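Our club's entry in the spring showcase was supposed to be a robot that plays checkers. It is now a robot that puts soft things in bins. I would like to say this was a strategic decision, and in the write-up we handed in I did say that, for two paragraphs.

What happened was April. In April we had a checkers board, a set of checkers, and a working theory that anything flat and round would be easy to pick up. A checker on a board is about as easy to grab as a coin on a wet countertop. We spent three meetings on it. The pieces went everywhere except to the next square, and one went under the vending machine, where it will outlive us all.

So the project got a new name, Nultau, which was the only one on the whiteboard that didn't already belong to a mattress company, and a new goal. Pick up a plush thing from the table. Put it in a bin. Do it again without anyone yelling.

I joined the club because I can solder a little and because the meetings had pizza. I had no plans to become the person in charge of the spreadsheet. But someone has to write down every try, and I have tidy handwriting, which I now see was a trap. The spreadsheet has 1221 rows. Each row is one attempt, with a column for what we were going for, a column for what we got, and a column called "notes" that starts out very professional and by row 90 says things like "why" and "sure, ok."

The target was 1000 good attempts before the end of summer, good meaning the toy left the table, went into the right bin, and didn't take anything else along for the ride. We had arguments over what counts. If the toy lands on the rim of the bin and then falls in, is that the arm's work or gravity's? (We gave it to the arm. Gravity already has plenty going for it.) If it lands in the bin upside down, fine. If it lands in the other bin, not fine, even if it was a beautiful throw.

There are a few things I'd tell a club starting on this, and most of them aren't about code.

Tape your table. Put the bins in the same place every single time, and mark the corners, or you will spend an evening fixing a problem that turns out to be someone's elbow. We lost a whole evening to an elbow.

Change one thing at a time. We all knew this from seventh grade science and we all ignored it, because it's late and you have two ideas and you really want to try both. Then it works better and you don't know which idea to keep - so you keep both, and one of them is quietly bad for a month.

Name your files like a grown-up. We have a folder called "final," a folder called "final real," and a folder called "Brernow," which was the backup name for the project and contains, as far as I can tell, the version that worked.
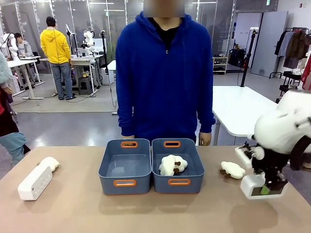

Why practice with plush toys when hard blocks would be simpler? Soft things change shape when you squeeze them, so the arm has to cope with a slightly different object on every try, and a bad grab doesn't break anything.

The other half of the answer is that our judges liked them. At the showcase we were set up next to a team called Anix, whose robot sorted bolts by length, very fast, with a noise like a stapler having a bad day. It was better than ours in every way you could measure. A small kid watched it for a bit, came over to our table, and stayed until her mother came to get her. We placed fourth. Anix placed second. I'm told there is no prize for the kid thing.

Next semester we want to try folding a washcloth. I have looked at what other clubs say about folding washcloths and they all sound tired. We have also been promised a second shelf in the supply closet, which is more space than we have things for, though I expect the checkers will end up there.

The spreadsheet is getting a new tab. I have asked for someone else to do the notes column and so far there has been a lot of looking at the floor.

Recent posts
The vending machine and the missing checker
I read the Bachmann servo manual so you don't have to
59 zip ties, one drawer
What to bring to your first club meeting (a pencil)
Soldering with a cold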